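Clearing the Table, Tray First

My nan cleared a table of twelve without ever seeming to get up, and it took me years to work out how she managed it. She brought the tray to the plates! Most of us carry plates to the kitchen two at a time and wonder why the tea's gone cold by the time we sit back down.

So, set your tray flat on the table, close to the first plate, and make sure you can reach the far rim without leaning. Scrape any leftovers into one bowl before you start (Buster gets the crusts at our place). Then slide the plate across and keep it low, so it only needs a small lift to clear the rim.
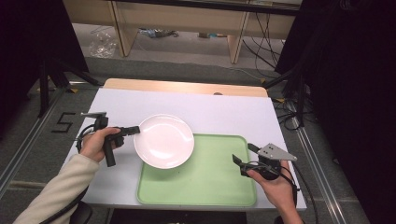

Annelies Schwaiger wrote in to say she puts a damp tea towel down on the tray first, and hasn't had a plate skate about on her since July. I've tried it and I'm a convert, though do wring the towel out well.

Big plates go in first, then side plates on top, with cups along the edge where you can see them. Stop at 3 dinner plates if your wrists are anything like mine, and go back for the rest.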